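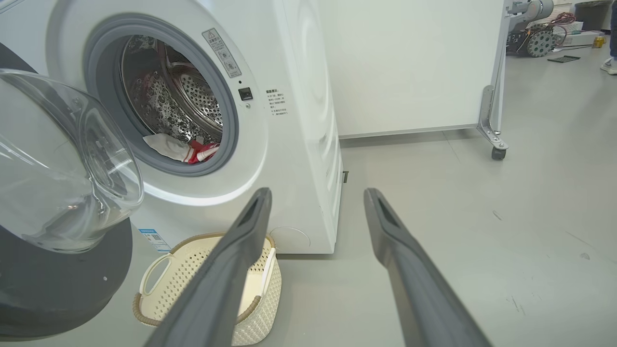 *A washing machine with its door open, seen from between the two fingers of a robot's gripper. Some laundry rests at the front of the drum.*

# Can a Robot Do the Laundry Yet?

Kaltness Science Pages for Young Readers, May 2022

The short answer is: parts of it. A washing machine is already a kind of robot. It fills, heats, spins and drains without help. The work left over for people is the work at both ends, putting clothes in and taking them out. That work is harder for a machine than the washing.

## What a hand has to know

Your hand has four fingers and a thumb. Many robot grippers have two fingers that open and close like a pair of tongs. Two fingers are enough to pick up a block, because a block keeps its shape. A shirt changes shape every time it is touched, so the robot cannot learn one picture of "shirt" and use it forever.

Look at the white cloth in the photo. It lies over the rubber seal, which engineers call a gasket. Next to it is something with red and white stripes. Is the striped thing a shirt or a towel? Where does one piece stop and the other begin? A person can pull and find out. A robot has to choose a spot to pinch, close its fingers, lift, and then check what came up.

## Looking from the wrist

A camera near the gripper gives a close view of the job. It also has a problem. The fingers block part of what it sees. In the photo, one finger covers part of the laundry basket. The clear door and the shiny drum cause trouble too. Clear plastic and bright metal bend or bounce light, and a depth sensor, which measures how far away things are, can give wrong answers.

## The steps

Emptying a washer can be split into 6 steps:

1. Open the door.
2. Find a piece of cloth.
3. Pinch it.
4. Pull it out past the gasket.
5. Move it over the basket and let go.
6. Check the drum for anything left behind.

Step 4 is where cloth often snags. Step 6 sounds easy, but a small sock can stick to the drum wall, above where the camera is pointing.

## How well does it work?

In March, the Kellow workshop tested an arm running a control program named Osix. On good runs it moved up to four pieces from drum to basket before a person had to step in. The usual reason for stopping was a pinch that closed on nothing. The second was a pinch that caught two pieces at once, with one falling on the floor.

A person is much faster. The arm also needed the basket to stand in nearly the same place each time.

## Words to know

**Gasket:** the rubber ring that keeps water from leaking out around the door.

**Drum:** the metal tub that turns. The small holes let water through.

**Gripper:** the part of a robot that holds things.

**Depth sensor:** a device that measures distance.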